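Bencombe workspace refit: progress to the end of April

The ground floor is now in daily use. Marama Mahuika moved the last of the seating down from the mezzanine, and the workbenches are where the plan shows them. 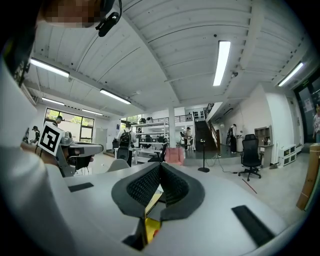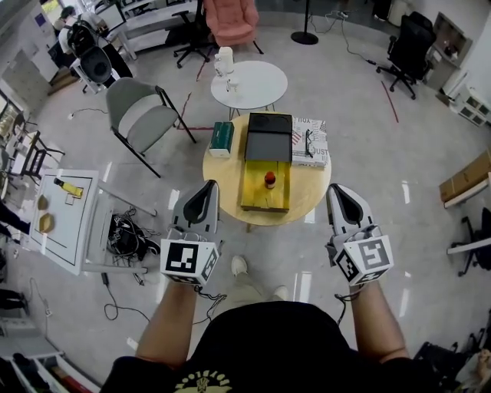 The ground floor, with the pink armchair in both views.

Spending on furniture stands at 68 per cent of the grant. The small tables came from Goodwin, second-hand, and the round wooden one is steady enough to keep. Chairs remain a mixed lot - we have put off buying a matching set until the autumn.

Still to do: coat hooks by the glass door, and labels for the storage drawers. Yichen Zou has a quote of £110 for the hooks and fitting. Warrick Whitcombe has asked for six more desk lamps, and we would like your agreement before ordering.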